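Review of the Tiltico Wall-Mounted Folding Table
Prepared for the Furnishings and Equipment Bulletin, September issue
Reviewed by Brigitta Gisler, with measurements by Lorenz Fankhauser

The Tiltico is a folding table for small kitchens, made by Zwahlen and sold through the Grerik catalog. It is fixed to the wall by a steel rail and drops flat when not in use. The Bulletin has received a number of requests from members living in one-room and two-room units for a review of tables of this type, and the Tiltico was chosen because it is the model most often named in those letters.

The table was bought at the full retail price from Grerik. It was installed in the test kitchen at Rornunance House and used daily for 40 days, for meals, food preparation, and desk work. No fee or discount was accepted from the maker or the seller.

Delivery and contents

The table arrived in one flat carton. The top was well protected at the corners, but the rail had been packed directly against the underside and had left a shallow scratch along the finish. The scratch cannot be seen when the table is open. Grerik offered a replacement top when contacted, and the offer was declined so that testing could begin.

The carton holds the top, the rail, two folding brackets, a bag of screws, and a printed manual. Wall anchors are not supplied. The manual says that anchors must suit the wall in question, and it gives a table of wall types on the last page. Readers in older buildings with plaster walls should read that page before ordering.

Installation

Two people are needed. The manual states that one person can do the work, but the top must be held level while the brackets are joined to it, and the reviewers could not find a safe way of doing this alone. Lorenz Fankhauser marked the holes and drilled them; the rail was then fixed with 8 screws, and the top was hung on it. The work took most of a morning, including the time needed to find the studs.

The printed drilling template did not match the rail. The outermost hole on the left was off by the width of the drill bit. The reviewers set the template aside and marked the wall through the rail itself, and members are advised to do the same. 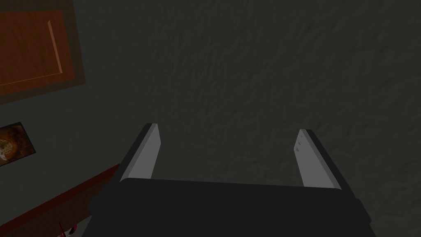

Simulated view, seen from behind and above the gripper.

The height of the rail should be settled with care, as it cannot be changed without new holes. The manual gives one suggested height for all users. It proved comfortable for sitting on a standard dining chair and too low for standing work. A household that plans to chop vegetables or roll dough at the table may prefer to set it higher and use a taller stool.

Daily use

The folding action is the best feature of the Tiltico. The top lifts with one hand, and both brackets lock with a clear click. To close the table, the user presses a release bar under the front edge and lowers the top against a gas spring. At no time during the test did the top fall freely, even when the bar was released in error.

The opening and closing action was also tested by repetition. After 1000 cycles, the left bracket had developed a slight squeak and the right bracket was unchanged. Neither showed any play. A drop of light machine oil cured the squeak, and it had not returned by the end of the test.

Load and steadiness

Zwahlen rates the table for ordinary household use and warns against sitting on it. Lorenz Fankhauser placed 142 pounds of sandbags on the top, spread evenly, and left them overnight. The front edge had sunk very slightly by morning and came back to level when the bags were removed. The same weight was not tried on the front edge alone, as the manual forbids it.

Under normal conditions the table is steady enough for writing. There is some bounce when kneading dough, and a full glass of water placed near the front will ripple. Members who knead bread often will be better served by a fixed counter or a table with legs. 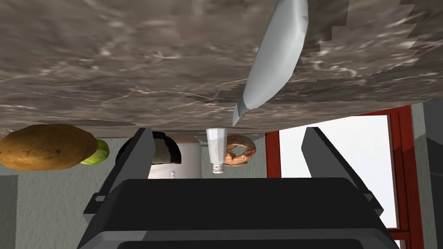 Surface and cleaning

The finish on the top resisted coffee, beet juice, and cooking oil when these were wiped up within an hour. Turmeric left overnight produced a faint yellow ring, which faded but did not disappear after three washings. A hot saucepan set down without a mat left no mark at first, and a dull patch appeared the next day. The manual calls for a mat under all hot dishes, and this should be followed.

Crumbs collect in the gap between the top and the wall rail. The gap is too narrow for a cloth. A dry pastry brush cleared it well enough, and the reviewers kept one on a hook beside the table for the rest of the test.

Repairs and spare parts

Brackets, gas springs, and screws may be ordered singly from Zwahlen. The rail may not, and a damaged rail means the purchase of a new table. The Bulletin wrote to Zwahlen on this point and was told that the policy is under review.

Rating

Recommended, with reservations about the drilling template and the supply of the rail. The Tiltico is suitable for one or two persons taking regular meals in a small kitchen. It is not recommended for heavy baking work or for walls where secure anchoring cannot be confirmed. Members who already own the table and have had it in place for longer than one year are invited to write to Brigitta Gisler at the Bulletin office, in particular about wear to the release bar.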